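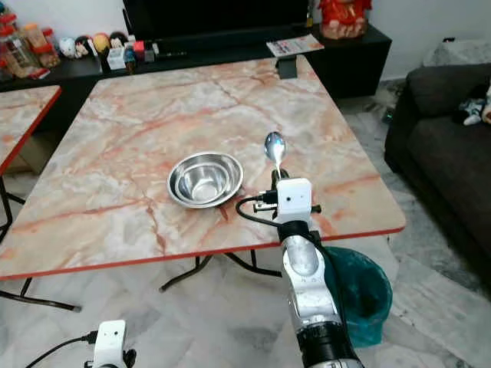 Spoon pose drifts after grasp, right arm only

vullholm_dan
Perception gives me a decent grasp on the spoon handle, but once the gripper closes the planner still uses the pose from before contact. The tip ends up nearly 9 mm out when I go for the bowls. Running the Tarard planner at 100 Hz, stock settings.

kestrel80
Shiny metal. Your depth will be rubbish on the spoon and worse on the bowls. I'd mask them and fit the rim from the colour picture only.

vullholm_dan
Rims are fine, I checked those against a ruler. It's the spoon in the hand.

mossgate
Then re-estimate after closing. Hold the spoon up, wait for the arm to settle, take one view and overwrite the attached object's pose. Tridaso has a hook for it, post_grasp_update, off by default.

kestrel80
Don't agree. One view of a shiny spoon is a guess. Average several with the wrist turned a bit between each.

mossgate
That adds seconds to every pick. Try one view first and log the error.

vullholm_dan
Turned the hook on, single view. Error is down to 3 mm over 80 picks. Two were way off, both with the handle twisted in the fingers.

kestrel80
Those two are what I meant.

Contact the moderators | © Muriithi Forums | Back to top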